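Ticket: Wake-up calls not reaching some rooms
Site: Iltusbridge hotel, main building
System: Verkell phone server, Dorkitico front desk software, Baran network switches
Extensions on system: 87
Priority: High
Status: Closed

Opened by front desk, 7:40 a.m.

Wake-up calls did not ring in 6 rooms this morning. All of them were booked at the desk in Dorkitico and show as Sent on the morning report. Other rooms got their calls. Guests in the rooms that failed say they made outgoing calls last night with no trouble. One guest missed an airport shuttle and we have paid for the cab.

Same thing happened earlier in the month but it was put down to the desk entering the wrong time. I checked today's entries myself and the times are right.

Update, 9:15 a.m.

Called the affected rooms from the desk. They went straight to the room mailbox without ringing. Called them again from the kitchen extension, same result. Restarted the Dorkitico link service. No change. Asked Verkell to look at the server log and sent them the report from this morning.

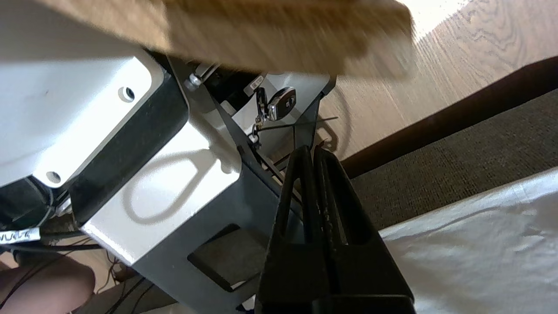
Verkell Support replied that the server placed the calls at the correct times, and that each one was turned away with a do-not-disturb code. We should check whether do-not-disturb was switched on at the room phone or by the front desk software. The server does not set it by itself.

Update, 11:05 a.m.

Dorkitico shows do-not-disturb as Off for all of the rooms. The Verkell admin page shows it as On. So the systems disagree, and the phone server goes by its own setting.

Cleared the setting by hand on the Verkell page for one room. Desk called it and it rang. Left the other rooms alone for now so there is still something to test against. 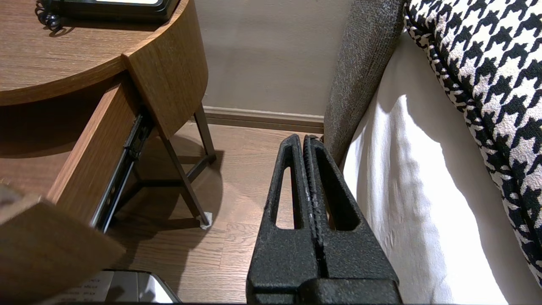
Next I went through the check-out records. Every room with the problem had a guest who turned on do-not-disturb during the stay and then checked out before turning it off. At check-out Dorkitico is supposed to send 2 messages to the phone server, one to clear the room's settings and one to lock outgoing calls. The log on our side shows both going out. Verkell's log only shows the lock.

That explains why the next guest can dial out. Check-in sends its own unlock message, but it does not touch do-not-disturb.

Update, 1:30 p.m.

Looked at the Baran switches in case messages were being dropped on the way. No errors on the ports for either server. Swapped the patch cable anyway – it was old and the clip was broken. The fault stayed the same, so the network is ruled out.
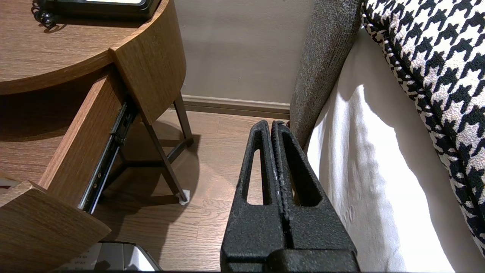
Compared the settings on the link with a copy saved before the last Dorkitico update in October. The delay between messages used to be 2 seconds and is now set to zero. With no delay, both check-out messages arrive together and the server only reads the last one. Put the delay back to the old value and saved a fresh copy of the settings.

Update, 3:50 p.m.

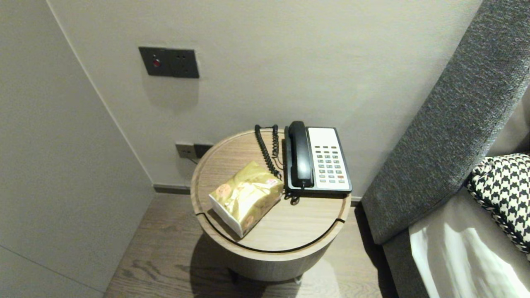
Testing was done with a dummy booking. Checked the room in, turned on do-not-disturb from the phone, checked it out and checked it in again. Verkell page now shows do-not-disturb as Off after check-out. For anyone repeating the test, the phone is on the small round side table between the partition and the sofa, on the right half of the top. Booked a wake-up call for five minutes later and it rang on time. Repeated with a group check-out and got the same result.

Cleared the remaining rooms by hand.

Left to do:
Desk to compare the do-not-disturb list on the Verkell page with Dorkitico each night until the end of the month.
Dorkitico to confirm whether the next update will reset the delay again. Asked, no answer yet.

Update, next morning, 8:20 a.m.

All wake-up calls rang. Report and server log match. Closing this one – please reopen it if any room goes straight to mailbox.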